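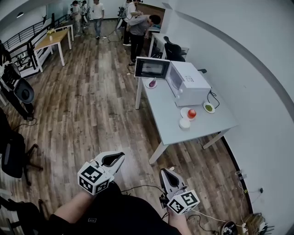 Figure 8. Microwave oven at the far end of the table, with plates and bowl on the same tabletop.

4.2 Placing the oven on a table

These steps cover countertop models used on a freestanding table. For built-in installation, see the Jorneson trim kit sheet supplied with the kit.

1. Choose a level table that does not rock when pressed at any corner. The table must carry the oven plus a load of 63 lb.

2. Set the oven at one end of the table. Leave the rest of the top clear for plates going in and coming out.

3. Turn the oven so that the door faces the side from which it will be used. Open the door fully and check that it swings clear of plates and bowls.

4. Remove any film from the door glass and the control panel. Do not remove the cover plate inside the cavity. It protects the magnetron.

5. Check the power cord along its full length. Do not use the oven if the cord or plug is damaged.

6. Route the cord behind the oven and down the back of the table to a grounded outlet. Do not run it under the oven or under a table leg.

7. Fit the turntable ring, then the glass tray. Turn the tray by hand through one full circle. It should move freely.

CAUTION: Do not block the vents at the rear and sides. Keep towels, paper and food packaging away from them.

CAUTION: Do not use an extension cord. If the outlet is out of reach, move the table.

NOTE: Above 2000 m the oven may need longer cooking times. See section 6.

4.3 Food and dishes on the tabletop

Keep whole fruit and vegetables on plates in front of the oven, clear of the door. Bowls not in use can be stored upside down.

Pierce the skin of eggplant, potatoes and whole apples before heating. Do not heat eggs in the shell.

NOTE: Replacement glass trays are ordered under part no. 2795.

Revised 22 Jan 2022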